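# About the Gevesholm School of Lettering

The Gevesholm School of Lettering teaches handwriting, board writing and simple sign lettering to adults and young people aged 14 and over. The school is independent and occupies the upper floor of the Laltent Building, with a second teaching room in Zindau that is open during the spring term only. Instruction is given in English. No previous training is required for the introductory courses.

## Our Purpose

The school was founded on the belief that clear writing by hand remains a useful skill in classrooms, offices, shops and meeting rooms. Many of our students are teachers in their first years of work. Others write menus and notices, lead training sessions, or wish to improve a hand they have not used with any care since school. In the last full year of teaching, the school recorded 1,008 course enrollments across both locations.

## Tools and Materials

Each student is introduced to a range of writing tools before choosing one for regular practice. Markers are considered first by the width and shape of the tip, then by the thickness of the barrel, and finally by the way the tool behaves when it is held upright. Slim barrels are suited to small cursive work. Wider barrels are generally preferred for capitals and for writing that must be read from the back of a room.
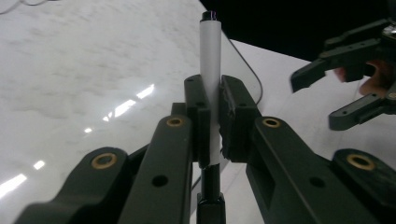
*A slim white object, apparently a writing tool, held upright over a marble tabletop.*

Markers, erasers and practice paper are included in the course fee. Students may bring their own tools, provided that the ink is suitable for dry-erase surfaces. Permanent markers are kept in a separate cabinet and are issued only for the sign lettering course.

## The Board Writing Course

Board writing is the school's principal course and is offered in 10 sessions of 90 minutes. The first sessions are given to loops. Students draw continuous rows of joined loops across the upper part of a small board, working at an even height and without lifting the marker more often than necessary. Letters are introduced gradually within these rows, so that the movement of the hand is settled before attention turns to spelling, spacing and layout.

Small tabletop boards are used throughout the introductory stage. They allow the student to see the whole line at once and to stop, erase and begin again without leaving the table. 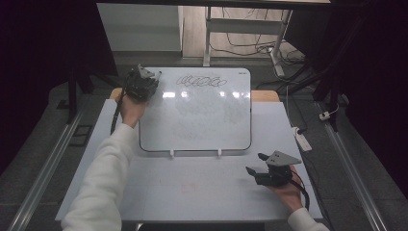 Later sessions move to full-size wall boards. At this stage students learn to keep a straight baseline while walking, to plan a heading and body text in advance, and to write while speaking to a group. Assessment consists of one prepared board and one written from dictation. Both are marked for legibility, consistency and use of space.

Students are asked to erase fully at the close of each exercise. Dry-erase surfaces hold a gray trace of old writing if they are wiped only with a dry cloth, and the school provides cleaning fluid at the sinks for this purpose. Boards that no longer clean well are kept for loop practice and are replaced each March.

## The Amaral Collection

The school holds a reference collection of handwriting manuals, copybooks and specimen sheets, known as the Amaral Collection. It contains 500 printed items and 300 loose sheets, all of which may be consulted in the reading room during opening hours. Items are not lent. Copies may be made for personal study on request.

## Enrollment and Visits

Places on all courses are limited and are offered in order of application. Applicants for the intermediate course are asked to submit one page of unlined handwriting, which need not be new work.

The next open day at Gevesholm will be held on 28th October. Visitors may see the teaching rooms, try the practice boards and discuss courses with the teaching staff. Registration is not required. Groups of more than six are asked to write to the school office in advance.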